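Acceptance checklist: Misus kitchen simulation kit, trial licence
Supplier: Vokmont
Checked by: Efraín Agudelo, for the Rengifo test group
Date: 4 June 2020

Marks used: OK, OK with grumble, FAIL, N/A. Comments are mine and the supplier is welcome to them.

SECTION A: DELIVERY AND INSTALLATION

A1. Package complete against delivery note. OK
The note lists a manual. The manual is a page telling you where the manual will be.

A2. Installs on a clean machine without administrator rights. FAIL
Asked for them twice, the second time in a smaller font.

A3. Licence key accepted. OK with grumble
Key contains both a zero and a capital O. Bring reading glasses.

A4. Uninstalls cleanly. OK
Best-written part of the product so far.

SECTION B: SCENES AND OBJECTS

B1. Kitchen scene loads with surfaces and loose objects in place. OK
The marble worktop is a good deal smarter than the one in our own kitchen at Honau. Orange was a brave choice for the big panels.

B2. Objects can be told apart by eye from the wrist view. OK with grumble
The tomato is no trouble at all, being red and wearing a green star on its head. The white things are another matter. I have put the cylinder down as "can or cup" and will leave it there until Vokmont sends an object list.

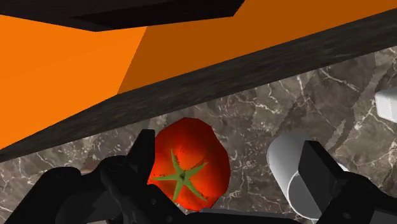
Item B2, wrist view: tomato between the open fingers, white cylinder behind the right one.

B3. Fingers do not hide the target before the grasp. OK with grumble
The left finger covers a bit of the lower part of the tomato. Enough shows to work with, but anyone training on these views should know about it. The right finger hides a good deal more of the cylinder.

B4. Object outlines smooth enough for contact work. OK with grumble
The tomato has corners if you look closely. Ask supplier whether the contact shape is the same as the drawn shape or something simpler underneath.

B5. Lighting can be changed between runs. OK
The slider goes from "dusk" to "dentist".

SECTION C: MOTION AND LIMITS

C1. Emergency stop command halts the arm within 2 control steps. OK
Tried at slow, normal and silly speed.

C2. Joint limits enforced. OK

C3. Collision with fixed furniture is reported. FAIL
Reported in the log, yes, but as "info". Driving a gripper into a worktop is more than information. Must be a warning at least before we let the students near it.

C4. Grip force limit can be set per object. OK with grumble
It can, in a text file, whose units are not given. I tried 12 and then thought better of it.

C5. Scene resets to the same starting state. OK
Ran 200 resets over lunch and compared the object positions. No differences.

C6. Long run of 1,000 episodes without a crash. N/A
Trial licence logs you out before you get there. Vokmont to supply a longer key.

SECTION D: SUPPORT AND PAPERWORK

D1. Support contact answers. OK
Polite and quick. Has not yet answered the question I asked.

D2. Change log supplied. OK with grumble
Last entry is from December and reads "various".

D3. Price for full licence given in writing. FAIL
"Let's have a call" is not a price.

RESULT: Not accepted yet. Clear A2, C3 and D3, send the longer key for C6, and I will run sections A and C again. Section B can stand as it is.

Signed: E. Agudelo
Copy to: Vokmont support, Rengifo purchasing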